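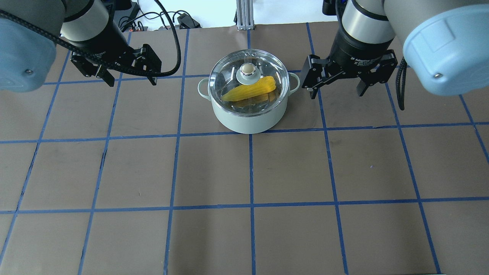 I drove out to the Lerkby open day on Saturday, mostly to see what the student robotics club has been up to, and wow, it was packed (they'd hoped for 200 visitors!). Parking is a pain, so go before 9.

The club project is called Selonent, and it's cooking practice for a pair of arms. Bohumila Šindelář, who runs the club, let me hang around way longer than my slot. I loved that the food is a toy ear of corn, yellow and bumpy, and the pot is this sweet mint green thing I'd happily have in my own kitchen.

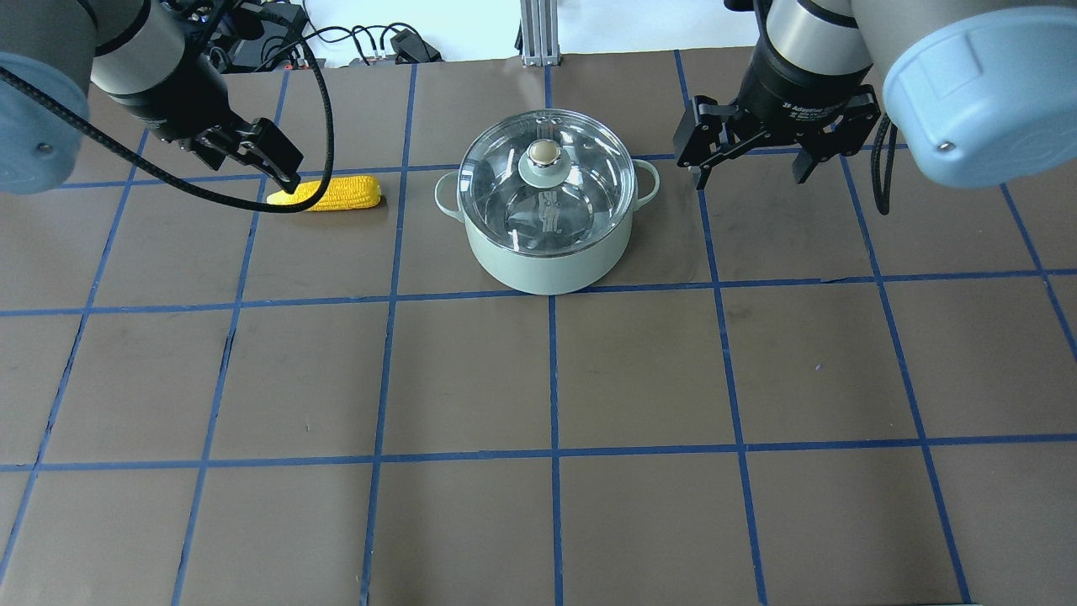

Oldřich Danko wrote most of the control code and he talks fast, so I missed half of it! He did tell me the lid gave them the most grief all term. It's clear glass, and with the corn lying in the pot you can see it right through the lid. They're taking Selonent to the Hrnčiar student contest in February, and I'm already planning the trip. 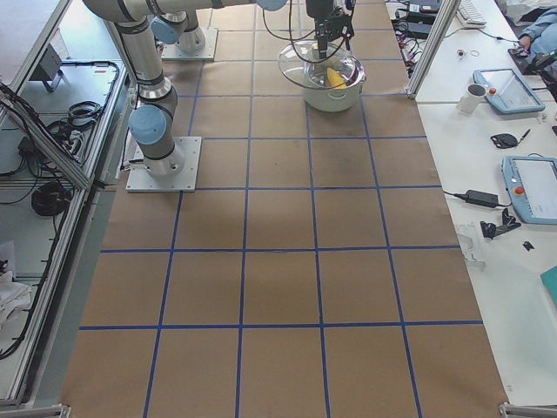
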